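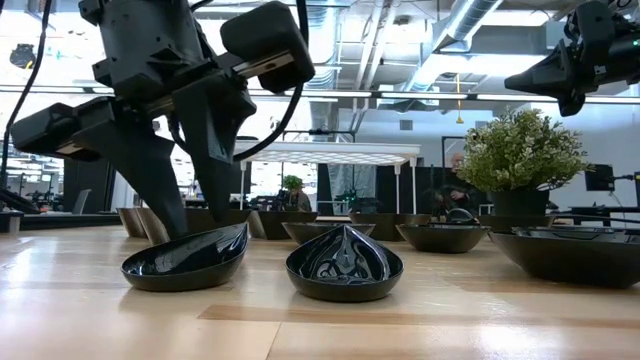 Panilton adds black bowls to its tableware range

The tableware shop Panilton will start selling a new range of black bowls in August. The range is called Jenemo and has a shiny finish inside. There are shallow bowls for salad or fruit, wider ones for sharing, and a bowl with a pointed rim like a teardrop, which the shop expects to be the most popular with younger customers.

The bowls were chosen after a small survey among customers in spring. The shop received 1,054 answers, and many people wrote that they wanted dark dishes which look good on a light wooden table.

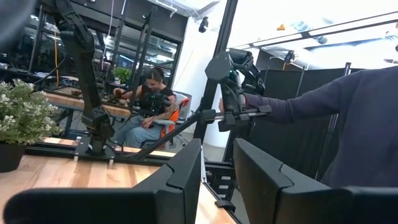
Jenemo will be sold first in the shop on Sukarik Street, and later also in the Phromma branch. Customers can buy each bowl separately or take a set of 3. Regular customers may come to a preview on Thursday evening, with places for up to 80 guests. It is necessary to book a place in advance, at the counter or by telephone. The white bowls from last year stay on sale as before.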